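Comparing Two Hand-Held Grippers on an Unmade Bed
Student project report, Team Monus

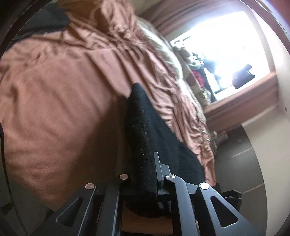 Fig. 1. The black gripper at the bedside, jaw arms toward the pink sheet.

Our proposal promised a "representative home environment." We chose a bedroom, and it represented us well.

We compared 2 hand-held grippers, the Bavano and the Korunbridge, on one chore: pinch a bedsheet, pull it straight, let go. Each did 105 trials. We scored a trial as a success if the fold stayed in the jaws to the end of the pull.

The Bavano held on better. It also picked up the mattress cover whenever it could, and our scoring sheet had no box for that. The Korunbridge closed faster and dropped thin folds with great confidence.

Daylight from a window gave the camera more trouble than either gripper did. We lost 400 frames to glare before we thought of closing a curtain. The Rizvi controller logged 3,000 jaw readings, most of them in the wrong units. These have been converted.

Next term we repeat the test with towels.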